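We use cookies to give you the best experience on our site. Accept / Manage preferences

How do I stop grout going patchy on a tiled tabletop?

abimbola adeyemi
Hi all, first post so be gentle! I picked up an old outdoor table at the Pelbridge tip shop and I'm tiling the top with leftovers from our laundry reno. I've done a test board with grey grout and it's dried in two different colours -- darker along one side, almost chalky on the other. Same bucket, same arvo. It was pretty warm and I had the board half in the sun, if that matters. I've got 23 tiles left, so I can't really afford to stuff up the real thing. Do I need to seal first? Add more water? My neighbour reckons I should just paint over it, which sounds a bit grim.

12 comments · 4 shares

Cladetti_Col
Half in the sun is your problem. Do it in the shade, early, say 7 am, and mist the joints lightly before you start so the tiles don't suck the water out of the grout. And no, don't add more water!! Wet mix dries pale and crumbly. You want it like peanut butter.

Also go easy with the sponge. I ruined a whole splashback in Clalley by washing it off too soon with a dripping sponge, and I was finding chalky bits for months. Wring it out till you think it's too dry, then wring it again.

31 found this helpful

brandão88
what col said. if it's still patchy get a grout colourant, the little bottle is plenty for a table

4 found this helpful

MosaicMargie
I'd add one thing, and it's about the step before grout. If your gaps aren't even, the fat joints hold water longer than the skinny ones and they dry a different colour, so have a look at your test board and see if the dark side is also the wide side. Mine was! I now lay every tile out dry first and shuffle them about until I'm happy with the colours as well as the spacing.

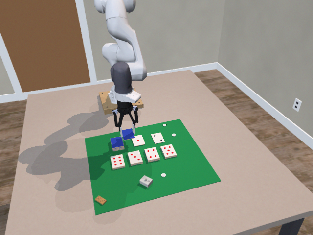
Once you like it, take a quick snap on your phone, then lift them off a row at a time and glue as you go. Spacers are cheap as chips, so use them even if you've got a good eye (I don't). Leave the adhesive a full day before grouting, longer if it's humid. Then mix all your grout in one go if you can -- a second batch never quite matches the first.

Seal it at the end, not the start, unless your tiles are unglazed. And keep a couple of spares in the shed, because someone will drop a barbecue plate on it by Christmas.

21 found this helpful

Sign up to our newsletter for weekend project ideas. Unsubscribe any time.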